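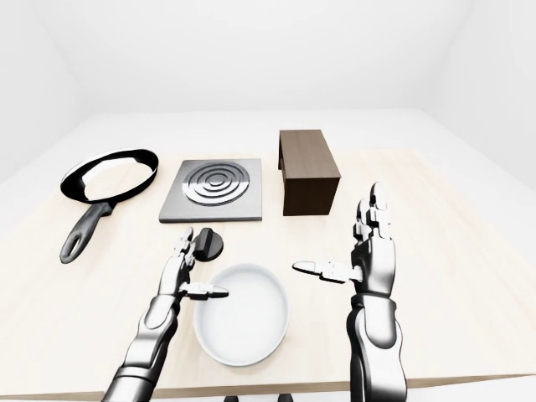 The pan and the hotplate.

The ferry to Flokurgate had stopped for the winter, so she took the bus, and the bus took two hours longer. By the time she reached the house it was dark and the key was not under the step. She found it in the meter box, wrapped in a bread bag.

Her aunt had lived there for 60 years. The solicitor's letter listed the contents of each room, down to the curtain hooks. It did not mention the letters from Oltumik, which were in the oven, tied in bundles of 10.

She read the first bundle standing up with her coat on. They were all from the same man, and he wrote mostly about the weather and the price of diesel. In one he asked her aunt to come north. In the next he said he understood, and that the harbour had frozen early. 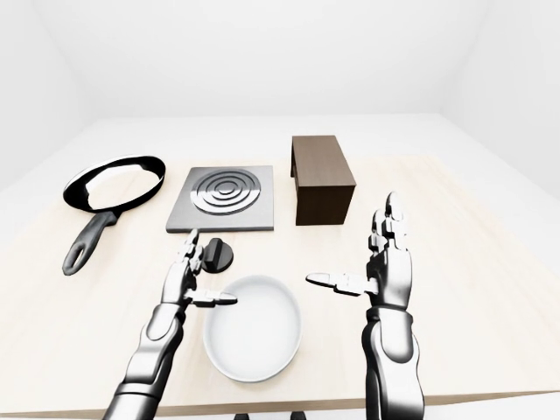 Plate, box and pan on the table.

There was no reply among them, of course – her aunt's side would be up there, if anyone had kept it.

At ten she rang the hotel and asked for another week. The man at the desk wanted to know if it was business. She said it was family, and he asked how she spelled that, and she realised he meant her name.

She put the bundles in her bag and left the oven door open.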